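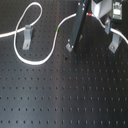
By Lino Messina | Opinion | April
Last updated 4:10 pm

Most public discussion of robot training concerns the robot. The discussion should begin with the person who shows it what to do, and with the bench on which the showing takes place.

At Stasa, where I am responsible for training practice, staff teach a pair of arms to route cable through brackets. The white cable carries coloured marker bands, green, red and blue, and the brackets are screwed to a board with a regular grid of holes. An operator seated at the remote controls guides the cable into place, and the movements are recorded as a demonstration. Other operators take the arm by the hand and lead it through the same motion. Both methods have their defenders. My view is that our field has leaned too heavily on remote control, and that guiding by hand deserves a larger share of the work than it now receives.

The case for remote control is well known. The operator sees only what the cameras see, so the recording contains nothing the robot could not have known for itself. It keeps hands away from the equipment. It also allows one room to serve several benches, a matter of some weight to those who approve the budgets. I do not dispute any of this.

A cable, however, is a poor subject for a person who cannot feel it. It springs back. It twists along its length and forms loops that no one asked for. A technician holding the arm senses the pull and eases off before the cable jumps out of its clamp. The same technician at a remote station, without force feedback, learns of the trouble once it is visible on a screen. The correction comes late, and the robot is taught to correct late as well.

Our last round of work at the Mirkeck site produced 1392 demonstrations, nearly all of them by remote control. In April I asked that 200 be set aside and reviewed by people who had wired equipment for a living. Their remarks were consistent. The paths were acceptable and the timing was not. Operators paused at each bracket to check the view, and those pauses had become part of the lesson. A model trained on such material will hesitate where a skilled worker would carry on.

Colleagues at Kruger have put the opposite case to me with some force. Guiding by hand, they say, places a human arm in the camera's view and tires the operator, and the quality of the work falls as the shift goes on. They are right on both counts. At Stasa we now limit a hand-guided session to 2 hours, and I would accept a shorter limit if the evidence favoured it. Fatigue is a matter of scheduling. It should not settle the choice of method.

I would also ask that the bench itself receive more care. Positions of brackets and posts are too often recorded in a notebook, if they are recorded anywhere. The grid makes it easy to note where each piece is fastened, and a demonstration without that note loses much of its worth once the layout changes.

The draft guidance circulated under the Duseck project treats remote control as the standard method and guiding by hand as an exception to be justified in writing. That order should be reconsidered. For tasks involving cable, cloth or anything else that bends, the project should require a share of demonstrations made by hand, and it should require that the demonstrators include people who have done the job themselves. Their names should appear in the record beside their work.

We use cookies to remember your reading preferences. By continuing to use this site you agree to our cookie policy.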